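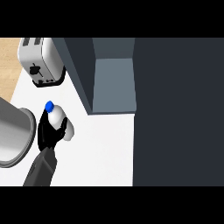 Kilov today published the results of its first Household Chores Review, a study of how well robot arms cope with the ordinary work of a kitchen. The review was carried out by the company's domestic automation group at Grusthorpe and covers clearing, wiping, loading and putting away. Much of the work was done in simulation, where a single arm can be set the same job many times over without wear to the equipment. In one of the simulated kitchens the gripper holds a small white bottle with a blue cap, tilted above a white countertop, with a steel pot very close by on one side and a toaster farther back. Picking up an object of this kind is now a routine matter for the systems under review. Carrying it past a pot rim and setting it down upright in the right place is less so, and a large part of the published report deals with that second step.

The review finds that machines are ready for a narrow set of chores under supervision and are not yet ready to be left alone in a family kitchen. Kilov has decided on the strength of these findings that it will not offer a household product in the coming year. Work will continue on the Daza arm controller and on its use in shops and small commercial kitchens, where the layout of a counter changes less from one day to the next.

"We were asked a plain question by our customers, and we owed them a plain answer," said Iddrisu Nutsugah, director of domestic automation at Kilov. "A robot can put away a good many of the things on a kitchen counter. It cannot yet be trusted to do so every evening in a house it has never seen, with the family going in and out. We would like to be the company that says so before the sale."

Main findings

The review examined 15 chores, each broken down into its separate steps. Of these, 5 were rated suitable for supervised use: moving closed containers, returning boxed goods to a shelf, sorting cutlery, placing cups on a rack and wiping an open stretch of counter. In each case a person was expected to be nearby and able to stop the arm.

A further group of chores was rated promising but uneven. Rigid objects with a simple shape gave little trouble when they stood apart from one another. Results fell when objects stood close together or when something large blocked the direct path of the arm. Shiny surfaces also caused difficulty, as metal cookware reflects its surroundings and can mislead the cameras about where an edge lies.

The weakest results came from chores involving cloth, thin plastic bags and loose food. Folding a dish towel and tying a trash bag were both rated unsuitable for any form of unattended use. The report also notes that the systems were slow to notice their own mistakes. An arm that had let an item slip would in many cases carry on to the next step of the chore, and the group regards this as a more serious fault than the slip itself.

Simulation and the real kitchen

The report devotes a full chapter to the gap between simulated and physical trials. A simulated countertop does not become sticky, and a simulated bottle does not arrive half full with its contents shifting as it is lifted. Kilov advises buyers to ask any supplier which of its published figures were obtained in simulation and which were obtained on real counters. The company has marked its own results accordingly throughout.

Physical trials were held in August at the Grusthorpe test kitchen, using 2 arms fitted with the Daza controller. The order of the chores was kept the same as in simulation so that results could be compared step by step. Every chore rated suitable for supervised use was required to reach that rating in both settings.

On the shop floor

Retail work was reviewed separately in cooperation with Zuvley, which supplies shelving and counter fittings to independent stores. Restocking of bottles and boxed goods was rated ahead of the same task in the home, chiefly on account of regular shelf heights and known products. Tidying a display after customers had handled it was rated no better than its household equivalent.

Kilov and Zuvley will begin a trial of supervised restocking at 3 stores. Staff at each store will receive training before any equipment is installed, and the arms will operate only while trained staff are present.

The full report is available free of charge on request from the Kilov press office at Grusthorpe. Requests from schools, housing associations and care providers are welcome, and printed copies can be supplied.

Issued by Kilov, Grusthorpe, 24 Nov 2024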